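Ticket 1697
Subject: gripper swap in sim, wrist stops short of plate / wrong finger offset
Opened by: Līga Žukauskas
Opened: 2018-02-27
Project: Bola
Component: sim cell, arm + end effector config
Priority: high (blocks the gripper comparison)
Status: closed, one follow-up

Problem
Trying out the Temard gripper against the Penavus one on the same arm, same cell, same pick list. Penavus runs fine. Temard loads without errors but the arm stops high over the deck and closes on nothing. Every pick, same spot. No collision warning, no IK failure, controller says target reached.

Expected: fingers close on the long sides of the plate.
Got: fingers close in the air above it, arm goes off to the drop position like it has a plate.

Setup
Controller: Mansour, sim mode, default speed
Pick list: the short one, plates only, no tip racks
Cell file: same for both grippers, checked with diff
Base pose: not touched

Log

Entry 1
Restarted everything. Same result. Cleared the cached meshes, same result. Swapped back to Penavus to be sure I hadn't broken the cell, picks OK. So it's the Temard config or how the controller reads it.

Entry 2
Printed the tool frame for both. Penavus: 173 mm flange to fingertip. Temard: 173 mm. Can't be right, the Temard is shorter. The vendor drawing says 85. So the sim thinks the fingers hang 88 mm lower than they do and parks the wrist too high. Matches what I see.

Changed the value in the gripper file to 85. Reloaded. Printed again: still 173. Great.

Entry 3
Reply from Mansour support, pasted:
"Please check whether the tool frame is defined in the cell file as well as in the gripper file. If both exist, the cell file wins."

It was. Line 806 of the cell file, left over from when we first set up Penavus. That's why diff showed nothing, both runs used the same wrong-for-Temard line. Took it out. Printed frame: 85. Penavus printed again from its own file: 173. Good.

Entry 4
Reran Temard. Wrist now comes down to the right height. New problem: on the way in it swings close to the front of the gantry. Controller still happy, but clearance report flags the forearm on two of the waypoints. Didn't show up before becuase the arm never got that low.

Moved the viewer out so I can see base, deck and gantry together, the close view hides the elbow.

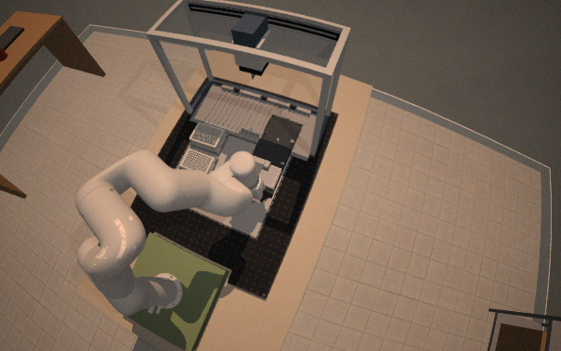 Sim view, arm reaching over the work deck, gantry behind the wrist. Base on the green platform.

Entry 5
Tried three approaches for the clearance thing.

Straight down from a higher start point. Clears the beam but slow, and the elbow ends up near its limit. Not keen.

Elbow flipped. Controller refuses halfway through, joint limit. Dropped it.

Added one waypoint in front of the deck before going in, wrist turned a bit first. Clears on every pick. Costs a little time per cycle but the same for both grippers if I use it for both, so the comparison stays fair. Going with this one.

Entry 6
Reran the full short list with the new waypoint.
Penavus: all picks OK, no flags
Temard: all picks OK, no flags

Grip force numbers from sim are not worth much, contact model is too simple and the plates are rigid. Please don't quote them. What we can compare from this is reach, clearance and cycle time. Temard is better on reach near the back of the deck because the wrist can sit lower and flatter. Penavus is more forgiving if the plate is turned a few degrees, wider opening.

Cause
Tool frame defined twice. Cell file overrode the gripper file and the controller gave no warning.

Fix
Tool frame removed from cell file (old line 806)
Temard length set to 85 mm in its own gripper file
Extra waypoint added for both grippers
Both configs reloaded and frames printed to confirm

If you have a local copy of the cell file from before this ticket, pull again. The old one will look fine with Penavus and fail quietly with Temard, same as mine did.

Follow-up
Asked Mansour support for a warning when a frame exists in both places. They logged it as a feature request, next release is June, no promise it's in there. Until then print the tool frame after every gripper change. Added that to the setup notes, first item, before the homing step.

Still open: the controller reporting a good pick when the fingers closed on air. Sim has no finger feedback turned on in our config. Shoud go in its own ticket, will open it once the real gripper cables are here and I know which signal we get.

Closing this one. Reopen if the 173 comes back.
L.Ž.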